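Bench and board inspection, Tavanham workroom, October

Filled in at the bench before the 9:00 start. Tick means checked and fine. Anything else gets a comment underneath and goes on the carry-over list at the end.

## 1. Table and backdrop

- [x] Tabletop wiped, no grit or tape residue
- [x] Table feet locked
- [x] Backdrop secured along the top rail
- [ ] Backdrop hem clear of the floor

Comment: hem is dragging at the left end. Needs a stitch or a clip. The Ackroyd clips we have are too wide for this fabric.

## 2. Lighting

- [x] Coloured lights cycle through all settings
- [x] Light stands weighted
- [x] Lamp leads taped down where people walk
- [x] Printed outlines on the board readable by eye under each colour

Comment: red was the one marked down last time, so it was checked first and for longest.
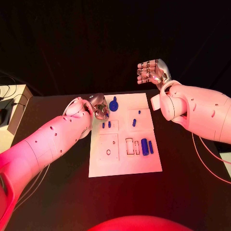

*Item 2, red setting. Board and blue parts on the bench.*

Readable from the operator's chair. Anyone who finds it hard on the eyes should take a break and say so.

## 3. Board and parts

- [x] Board flat, corners not lifting
- [x] Print not worn through at any outline
- [x] Blue parts free of cracks and sharp edges
- [x] Pegs straight
- [ ] Spare parts tray labelled

Comment: the tray still has the old Lestivow label on it. Replace with ours. One spare ring has a burr on the inside edge and has been taken out of use until it's filed. Don't put it back in the tray in the meantime.

The board is the Burkadow pattern, second printing. The first printing should be in recycling by now. If you find one in the cupboard, bin it, as the outlines are a different size and the parts won't match up.

## 4. Cables and reach

- [x] Cables clear of the board
- [x] No cable under tension at full reach
- [x] Sheathing sound, no nicks
- [x] Stop button tested, 2 presses, both good
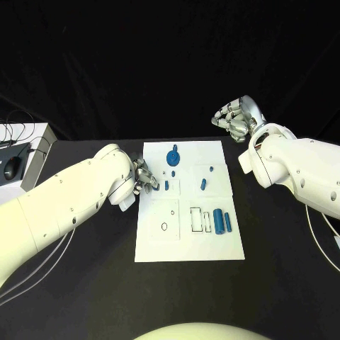
Cable slack is to be looked at again after any change to the bench position, even a small one. Last month the bench was shifted toward the window to make room for the shelving and the slack wasn't rechecked until the afternoon. No damage, but it was written up.

- [x] Walkway behind the bench clear
- [x] Stools pushed in
- [ ] Extinguisher tag current

Comment: tag is due. Unit itself is full and the pin is in. Building office has been told.

## 5. Second look at the board, cyan setting

- [x] Board lying flat
- [x] Grey printed regions still visible
- [x] Bench edges clear of cups, tools and paper 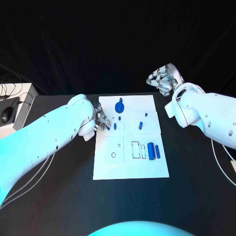

*Item 5, cyan setting. Cables down both sides of the table, board in the centre.*

## Carry-over

- Hem at left end of backdrop
- New label for spares tray
- File or discard the burred ring
- Extinguisher tag

Bench passed for use with the 2 housekeeping items (hem, label) open. Next check before the bench is moved again.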